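Home | Issues | Authors | Search | Contents | Previous | Next

3.2 Collecting the demonstrations

All demonstrations were given by remote control. The operator sat at a desk beside the arm and moved a hand-held controller, and the arm copied the movement at a reduced scale. A trigger under the index finger opened and closed the gripper. We chose this over guiding the arm by hand because a person holding the arm tends to push it in ways its own motors cannot repeat, and because hands and sleeves often end up in the wrist camera's view.

The task set was limited to small pieces of thin cloth. Cloth is awkward to demonstrate. A rigid block can be picked up from many angles and behaves much the same each time, while a piece of fabric changes shape as soon as a finger touches it. The operator has to decide where to press, how far to lower the gripper and when to close it, and most of these choices are made in the last few centimetres of the approach.

Eighteen people gave demonstrations over the course of the study. Each had one practice session on the Prosbridge rig before any recordings were kept. We recorded 2000 demonstrations and kept 1723 after removing those in which the link to the controller dropped out or the operator asked to start again. Failed grasps were kept if the operator went on to recover from them. Of the demonstrations kept, 1106 used patterned cloth and the rest used plain cloth.
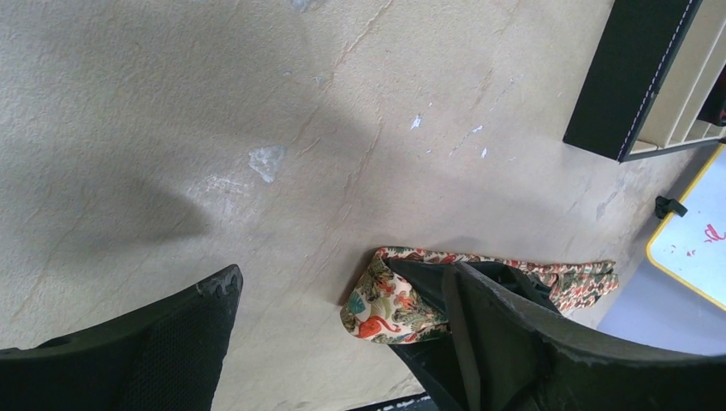

Figure 2. Wrist camera view during a cloth demonstration, with one gripper finger in contact with the floral fabric.

Operators were told to work at whatever speed felt comfortable. In the first sessions this led to long pauses just above the cloth, while the operator judged the height of the fingertips. A policy trained on those recordings learned to pause as well, and sometimes did not move again. We therefore trimmed any pause longer than two seconds, but left shorter ones alone — they often came before a useful correction.

The Brosa controller gives no sense of touch. Several operators said that they pressed harder than they meant to, and that they relied on seeing the cloth crease to know that contact had been made. Muireann Heffernan, who ran the sessions at Milville, added a low tone that rose with the load on the wrist. Operators were free to switch it off, and a few did so. We did not find a clear difference in the quality of the recordings with and without the tone, although the number of sessions without it was small.

Labels were added after each session. Tâm Cù marked the start of contact, the closing of the gripper and the moment of release in every recording, and a second reader checked a sample of them. Disagreements were mostly over the start of contact — shadows under the fingers make it hard to say from the picture alone when the cloth is first touched. Where the two readers differed, we used the wrist load signal to settle the point.

The labels and joint readings were stored in the Hanrahan format, with the images kept at their original rate. Training used the images and joint readings only. The contact labels were held back for the tests described in Section 4.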